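Subject: Re: [hoseck-bench] Small glass bottles, what to do with them
Date: July 2024

On the Hoseck list it was written:

> We have a box of little glass bottles left over from the Ellach
> order and they keep getting knocked over on the bench. Does
> anyone store them standing up, or is it better to lay them in a
> drawer? Also looking for something to put under them that
> doesn't slide.

I keep mine standing. Laid in a drawer they roll every time it opens, and I chipped 2 that way before I gave up on it. The rest went into a Busar tray with dividers, 43 of them at last count, and I only take out what I need for the day.

On the bench I set a flat white board down first and work on that. Clear glass is hard to see on a pale wood table, and a black band around the middle of the bottle helps a lot too. Tape will do if yours came plain.
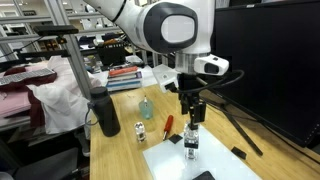
For the sliding, I use thin black pads, the square kind. Mine are from Geddes and came 6 to a sheet. They pick up dust and stop gripping after a while, so wash them in warm water with a drop of dish soap and let them dry flat. Don't use the foam ones. They are too soft and a narrow bottle leans on them.

Small tools do most of the knocking over. I try to keep the screwdriver to the left of the board with the handle away from me, and loose bits go in a translucent cup toward the back. The square vials are less trouble than the round bottles and can stand anywhere.

If you have a full case from Ellach, check the bottom layer before you put it away. Mine had some with rough rims. The printed count on the carton was 3,000 for the whole shipment, so there was no point sending a few back.

I have a spare Busar tray if you want to try one before buying.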